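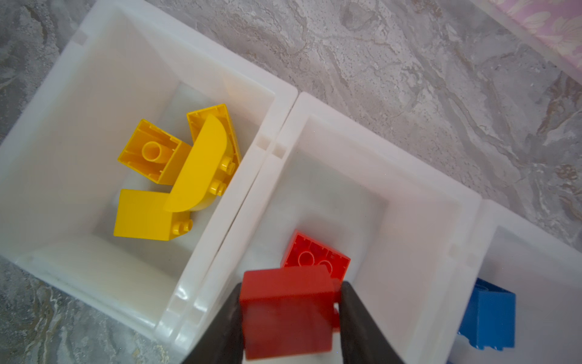

Figure 4. Three bins set side by side on the floor, with yellow bricks in one and a red brick in the next.

Section 4: Sorting the Bricks by Color

Now for the best part! You've unpacked the Kuvwood Brick Library, rinsed the bins and picked your spot (Section 3). What's left is turning one big mixed pile into something a four-year-old can dig through, build from and put away again. Sorting by color is where we suggest everyone starts. Small children know their colors long before they can tell you a piece is "two studs by three," and it makes cleanup almost a game in its own right.

If you would like to sort by shape instead, read this section anyway and then skip to 4.6. Most of the steps are the same.

4.1 Before you start

You will need:

The white bins from your set
The bricks, all of them, including the ones under the couch
A bedsheet or a large towel
A soft, dry cloth
The color cards from the front pocket of this guide

The starter set holds 232 bricks. The family set holds 258, and the extra ones are mostly arches and curved pieces, which are wonderful for bridges and doorways. If you are folding in bricks you already own, sort those in a second batch so you don't end up with a mountain in the middle of the floor.

Note: Bricks from other makers can live in the same bins quite happily. They may not click onto ours as firmly, so you might want to try a few together before you mix them for good.

4.2 Lining up the bins

1. Clear a patch of floor. A hard floor such as tile, stone or wood works best. On a deep rug the bins tend to lean, and the rims won't meet properly.

2. Wipe each bin with the dry cloth, inside and out. Dust shows up on the bottom, and it ends up on the bricks.

3. Put the first bin down with its long side facing the next one.

4. Slide the second bin up against it until the rims touch along their whole length. No gap! Gaps are where the little fingers and the smallest bricks go.

5. Add the third bin in the same way, then any others. A straight row is easiest for sorting. A row that runs at a slant across the room is fine too, provided the rims stay together.

6. Press down lightly on the rims where two bins meet. If one rocks, turn it end for end and try again.

Caution: Do not stand or sit on the bins, and do not let children use them as a step. An upturned bin on a smooth floor can slide without warning.

Caution: Keep the row out of doorways and away from the foot of the stairs.

4.3 The first sort

This goes quickly, and it's very satisfying. Children can join in from step 3.

1. Spread the sheet next to the row of bins and pour the bricks onto it. Pour slowly and close to the floor. A full load dropped from waist height is loud, and it travels.

2. Put one color card in front of each bin. With three bins, we like yellow, red and "everything else" for the first round.

3. Pick up one brick of each color and drop it into its bin. These are your starter bricks. They show everyone what goes where, and for children who can't read yet they do the job better than any label.

4. Sort one color at a time. Go through the whole pile for yellow, then the whole pile for red. It feels slower than grabbing whatever comes next, but it is much quicker, especially with two people on the same sheet.

5. Let the bricks land however they like. Upside down, on their sides, leaning on each other, all fine. There is no need to stack them or turn the studs up.

6. When the sheet looks bare, lift it by the corners and give it a gentle shake. You will find more bricks. You always find more bricks.

Note: The bins are white so that every color stands out against them. A yellow brick in a yellow bin disappears surprisingly well, and so does a red one in a red bin. We tried it!

4.4 Curved pieces, arches and other odd shapes

A color may include several shapes. Keep them together for now. A yellow arch goes in with the plain yellow bricks, even though it rolls about and never lies flat. When a child is building something yellow, that is where they will look for it.

Curved pieces like to settle on top of the others. If a bin gets full, move them to one end so they don't tumble over the rim when the bin is carried.

Bricks that are two colors, or that have a printed face or door, can go wherever your child decides. Ask first, and then stick to the answer. (In our testing, faces were a very serious matter.)

4.5 Checking the bricks as you go

Sorting day is a great time to look each brick over. It only takes a moment per piece, and the hollow underside is the place to look.

1. Turn the brick over so you can see inside. Larger bricks have round tubes in the middle and thin ribs along the walls. These are what hold the next brick's studs.

2. Look for crumbs, sand, modeling clay and pet hair. Dry dirt will usually tap out against your palm.

3. For anything sticky, set the brick aside on the towel and wash it later, following Section 7. Do not put a wet brick back with dry ones.

4. Run a finger lightly along the edges. If you feel a sharp spot or see a crack, take the brick out of use.

5. Press the brick onto a second one and pull them apart. It should hold with a soft click and come off without a fight.

Caution: Throw away any brick that is cracked or has a piece missing. Do not glue it. Glued bricks can break again during play and leave small, sharp parts.

Caution: Some older collections have small bricks mixed in with the large ones. Keep those away from children under three. The smallest bin in the family set has a lid for exactly this reason.

4.6 Sorting by shape instead

Older children often ask for this once their buildings get more ambitious, and it's a lovely moment when they do! Set up the row as in 4.2, leave out the color cards, and divide the pile like this:

First bin: plain bricks, all colors
Second bin: arches, curves and slopes
Third bin: flat plates, wheels, figures and anything else

Use one starter brick of each shape as before. Expect the first bin to fill well ahead of the others. If it gets too full, split it into short bricks and long bricks and add another bin to the row.

You can also do both. Many families keep the two favorite colors separate and sort the rest by shape.

4.7 Filling and carrying

1. Stop filling when the bricks come up to two finger-widths below the rim. Any higher and they spill as soon as somebody digs.

2. Carry one bin at a time, with both hands under the base. Please do not lift by one rim only.

3. Put the bins back in the same order every time. Children learn the order very fast, and they will tell you when it's wrong.

4. If you have the Gollwood low shelf, slide the bins in with the short side facing out. See Section 5 for shelf assembly.

Note: The El Idrissi play mat is wide enough to replace the bedsheet in 4.3. Lay it smooth side up so the bricks slide easily toward the bins.

4.8 Making cleanup stick

Leave one brick in the bottom of each bin when the rest are out on the floor. It does the same work as the starter bricks in 4.3, and anyone can see at a glance where the reds belong.

Start cleanup while there is still some energy left. One color per person works very well: you take yellow, they take red, and whoever finishes first helps with the rest. Buildings that need to survive until morning can go on top of the shelf, away from the bins.

Plan a full sort once a season, or any time you can't tell which bin is which anymore. With a very big collection (1,000 bricks or more), do two colors a day and spread it over a week.

4.9 If something isn't right

The rims don't meet. Check for a brick or a bit of grit under one bin, then turn the bin end for end.

The bins slide apart on a smooth floor. Put a thin, non-slip mat under the whole row.

A brick won't come off another one. Rock it gently along its long side. Don't use teeth or a knife.

The bins have gone dull. Wash them with warm water and mild dish soap, using a soft sponge. Scouring pads will scratch the shine.

A color has outgrown its bin. Extra bins are sold singly. Look for Sastasum on the parts list at the back of this guide, and check that the size code matches the one on your box.

Continue to Section 5, Assembling the Low Shelf.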